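PLUKTHORPE CELL – README

Setup, care and small repairs

Maintained by Shazia Naqvi. Complaints to Birger Holmgren, who has a folder for them.

What this covers

One tabletop arm with a two-finger gripper, its clear enclosure, and the plate-and-banana routine we use to find out whether the cell is fit for work. It doesn't cover the Evstead cell, which has a different controller and a worse temper.

Before you power up

Wipe the tabletop with a barely damp cloth. Use the soft cloth on the acrylic, never the blue paper, which is why the old panels looked as if a cat had lived in them. Check that the arm's cable can move freely through the whole reach. If it snags, re-route it now, while you are still in a good mood.

Start the Pramanik controller, wait for the steady tone, then home the arm with the enclosure clear of hands, sleeves and mugs. 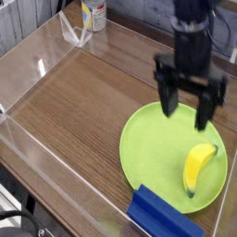 Finger alignment is the job you will do most often. Open the jaws, bring them down over the plate and stop while there is still air underneath. With the fingers apart like this and the yellow banana lying on the green plate, you can check the approach height without committing to a grasp. Look from the side as well as the front. If the two tips disagree about where the table is, slacken the finger screws, square the pads against the setting block and tighten a little at a time on alternate sides. Josefien Van Leeuwen does it by eye and gets away with it. You are not Josefien.

Grip check

Load the profile called harnamis_soft. Closing force is set to 16 in the controller's own units, which correspond to nothing in physics that we have been able to find. Close on the banana, lift, pause, lower, release. Run 69 cycles before handing the cell over. A drop in the first few usually means dirty pads; drops later on usually mean the force setting has been "improved" by a colleague. 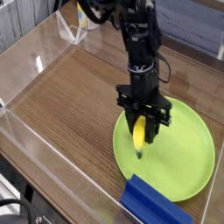
If the object turns in the jaws during the pause, clean the pads and repeat before touching the force. Junaid Siddiqui once raised it to 152 to save himself a walk to the sink. We bought a new banana.

Routine care

Every shift: wipe the pads, look over the cable, empty the error log.
Every 900 cycles: check finger alignment and the mounting screws.
Every August: replace the pads whether they look tired or not.

Known faults

Arm homes slightly low after a warm restart. Power off fully, count to ten, try again.

Jaws close but report open. The connector at the gripper has worked loose. Reseat it with the power off – Tanveer Bangash has tried it the other way and the controller took the afternoon off.

Creaking near an enclosure corner. Tighten the bracket by hand only. Acrylic cracks with very little warning and the spare panels are at Evstead.

Overhead camera can't find the plate. Try shading the acrylic from the window before you recalibrate anything.

Changes

Log every adjustment on the sheet by the controller, with your initials and the old value as well as the new one. "Tweaked it" is no longer accepted as an entry.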